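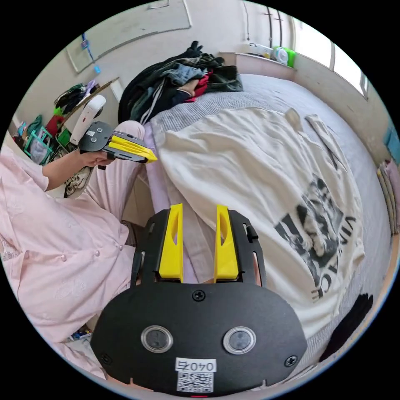 One T-shirt, two sets of yellow fingers, and the rest of the pile waiting at the far end of the bed.

Reviews > Household > Laundry > Dralia Trusora

September
By the Lovgate household desk

Dralia Trusora folding kit, £1,685

I have wanted a machine to do my laundry ever since I was first made to do my own. The washing part was sorted out before I was born and the drying part is fine if you aren't fussy about jumpers. What's left is the bit between the basket and the drawer, and on this the great minds of engineering have so far offered me a plastic board with hinges.

The Trusora is meant to be the next step up from the board. For your £1,685 you get a pair of hand-held grippers, a pair of small arms on a stand that clamps to a table, and a quick start guide that is neither. You pick up the grippers, one in each hand, and fold a shirt with them while the kit watches. Do this enough times and the arms are supposed to fold the shirt for you. It's the apprentice system, with you as the master craftsman, which in my case should have worried Dralia more than it did.

The grippers

They're the best part of the kit, so let's be nice about them first. Each is a chunky thing with a black body and two upright yellow fingers with slots in their faces. Squeeze and the fingers come together, let go and they part. After ten minutes I was picking socks off the carpet with them and feeling very pleased with myself. By the end of the evening I had moved on to biscuits, which the guide doesn't forbid.

Folding is harder. Try it at home with a pair of kitchen tongs in each hand and you'll get the idea. You discover how much of folding is really smoothing, and that smoothing is done with the flat of the palm, a thing tongs don't have. I ended up patting the cotton with the side of the fingers like somebody trying to calm a nervous horse. Cloth also has two layers where you'd like one. Pinch the front of a T-shirt and you get the front. Pinch the hem and you get the front, the back and, if you are working on a bed, a good inch of the sheet.

On the subject of beds: use one for teaching if you like, as everybody folds on a bed anyway, but know that the arms will be working on a table and they notice the difference. A mattress gives when you press on it. My first set of lessons taught the arms to press down quite hard before gripping, and when they tried it on the dining table there was a noise I would rather not have heard. I redid the lot on the table with a towel underneath. The guide mentions this on its last page, after the warranty.

Patterned bedding is a nuisance too. Stripes seem to confuse it, or perhaps I do and the stripes were blamed. A plain dark towel gave me the fewest failures.

The arms

I gave it 33 lessons on T-shirts, spread over most of a week, before letting it loose. If you're keeping score, that is 33 T-shirts folded by me, slowly, with tongs, so as to save myself the trouble of folding T-shirts.

On Thursday it went solo. I laid a shirt flat, face down, sleeves out, exactly as taught. The arms came over, thought about it, took hold of the shoulders and made the first fold. It was a good fold! I called people in from the other room. Then it made the second, a bit off true, then brought the hem up to the collar and stopped with an air of having done the state some service. The shirt took 4 minutes. I can do one in a few seconds, badly, while looking at the television.

It does get better with plain shirts and I came to rather trust it with those. Anything with a big stiff print across the chest was another matter, as the printed part won't bend where the plain part will, and the fold springs open as soon as the fingers let go. Long sleeves went wherever they pleased. Jeans it simply held, one leg in each hand, like a disappointed parent. And dark things in a heap might as well be a single dark thing. Show it a pile of black and navy and it will pull at a cuff for as long as you have patience to watch.

The heap is my real complaint. Nobody's laundry arrives flat, face down, sleeves out. It comes as a lump, half of it inside out, with a sock up one arm. Getting from the lump to the flat shirt is most of the job, and the Trusora leaves that to you. Once I have found the shirt, turned it the right way, shaken it and laid it square on a towel, I'm two folds from finished and would quite like to be allowed to finish.

Bits and pieces

The clamp fits tables up to a decent thickness but marks soft wood. Put card under it.

Both grippers charge from the same lead and you get one lead.

The yellow finger pads wipe clean. They do pick up fluff, and fluffy fingers slip, so wipe them more often than you think.

The arms are quiet apart from a sort of sigh when they park. I grew fond of the sigh.

Lessons can be deleted one at a time, and you'll want this after the cat has taken part in a few.

What else is there?

Spahić make a drop-in folder, the sort where you clip a shirt to the front and it gets swallowed. It's faster and the folds are neater, but it's the size of a chest freezer and handles only what will hang from its clips. It can't be taught anything, and after my week as a teacher I could see the appeal. The hinged board is still in the shops for the price of a sandwich and does shirts beautifully, provided you do too.

Should you buy one?

If you like tinkering, and would enjoy watching a machine slowly pick up your own bad habits (mine now tucks the left sleeve under twice, as I apparently do), there's a lot of fun in the box. The grippers are well made and the first fold it manages alone is a proper thrill. As a way of having less laundry to do, it gave me more, and most of it was the same nine T-shirts.

2 stars out of five. I've kept the grippers out for the socks.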